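Kadinora Block Renovation: Progress Report
April 12, 2021
Prepared for Hanne Laaksonen, Mahama Building Fund

Dear Hanne,

Thank you again for your patience over the winter, and for the kind note you sent along with the second payment. The permit for the old Olell warehouse came through at last, after the city asked us to redraw the rear stairs (a fair request, though it did cost us a few long evenings). Framing on the ground floor is finished, and the crew from Vavgate has moved up to the second story.
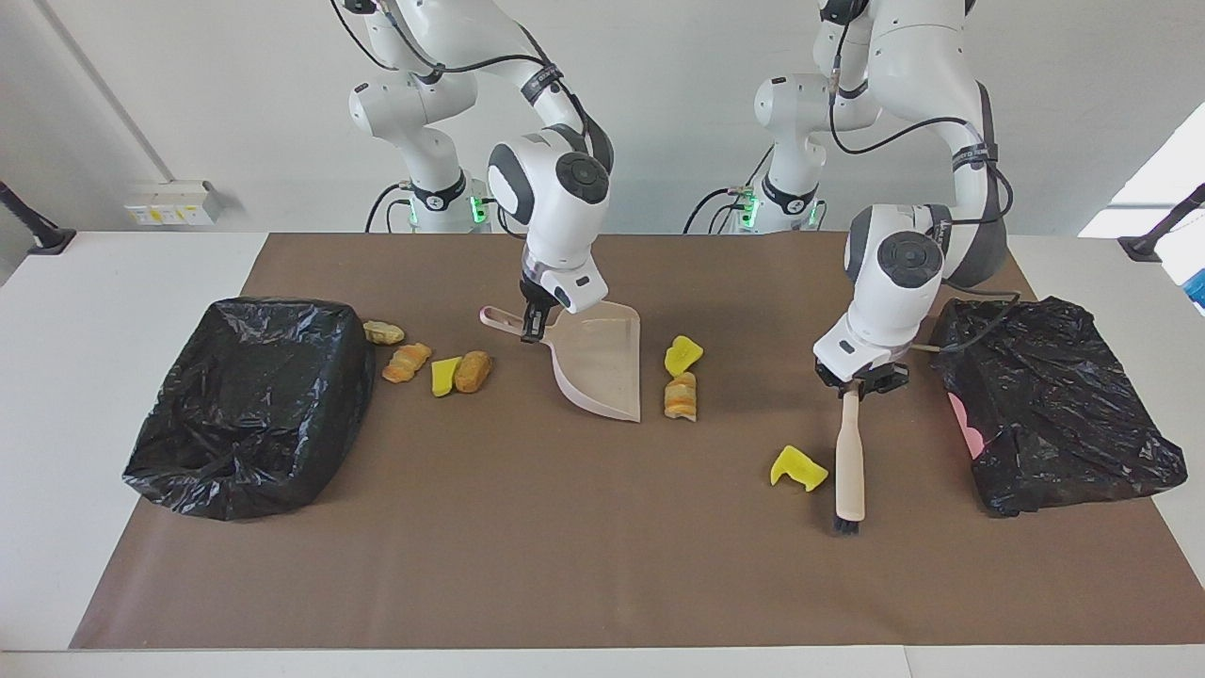

Of the 82 windows on order, all but five have been delivered. The missing ones are the arched units for the street side, and the supplier now promises them for June. We would love to have had them sooner!

Two tenants have signed for ground-floor space, and I am talking with a third, a bakery that needs 200 amps of service and a wider loading door. Our electrician is pricing both, and I will send you the numbers as soon as I have them.

With warm thanks,
Ohemaa Darko
Project Manager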